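Widero Stapelplaner: Liesmich

Schön, dass Sie hier gelandet sind! Widero ist unser kleiner Aufgabenplaner für zwei Roboterarme an einem gemeinsamen Tisch, und dieses Paket enthält sowohl den Planer selbst als auch die Episoden, mit denen wir ihn abgestimmt haben. Entstanden ist das Ganze aus dem älteren Projekt Odwood, von dem vor allem die Greifposensuche übrig geblieben ist (und leider auch ein paar Variablennamen, für die ich mich schon einmal entschuldige).

Der Planer bekommt eine Zielanordnung als Textdatei, etwa »gelb auf rot, rot auf Zielfeld«, und zerlegt sie in Greif-, Hebe- und Ablageschritte. Vor jedem Schritt fragt er die Wahrnehmung nach den aktuellen Würfelposen. Liegt ein Würfel näher am Stapel, als der Sicherheitsabstand erlaubt, wird die Anfahrt um die Hochachse gedreht und neu gerechnet.
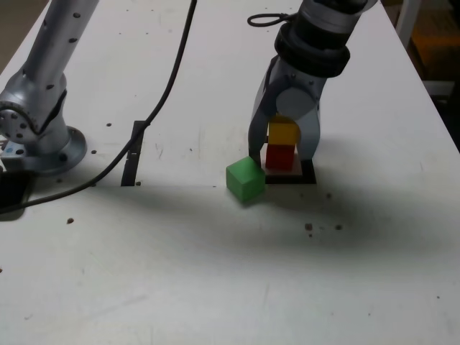 Greifer am Stapel aus gelbem und rotem Würfel auf dem Zielfeld, der größere grüne Würfel liegt direkt daneben.

Gerade solche engen Lagen haben uns viele Abende gekostet. Die Posenschätzung verliert gern den oberen Würfel, sobald der Greifer ihn teilweise verdeckt, und auch Schatten auf der Tischplatte bringen die Farbsegmentierung durcheinander. Seit Mai halten wir deshalb die letzte sichere Pose fest, bis die Finger wieder offen sind. Das läuft deutlich ruhiger, kostet aber etwas Rechenzeit.

Zum Datensatz: Er umfasst 1000 Episoden, davon 530 mit Stapelaufgaben und 435 mit Umsortieren. Die übrigen sind Kalibrierfahrten, die Sie beim Training bitte weglassen. Jede Episode liegt in einem eigenen Ordner mit Gelenkwinkeln, Greiferöffnung, Zielanordnung und Planerprotokoll.

Zum Starten genügt:

widero plan --ziel ziele/gelb_auf_rot.txt --arme 2

Beim ersten Aufruf baut das Programm die Kollisionskarte auf, da darf man ruhig einen Kaffee holen. Wer nur die Protokolle ansehen möchte, hängt --trocken an, dann bewegt sich kein Arm.

Bekannte Lücke: Übergaben von Arm zu Arm werden geplant, aber noch nicht zeitlich optimiert.

Fragen und Fehlerberichte gern an Perla Arriaga, am liebsten mit angehängtem Planerprotokoll.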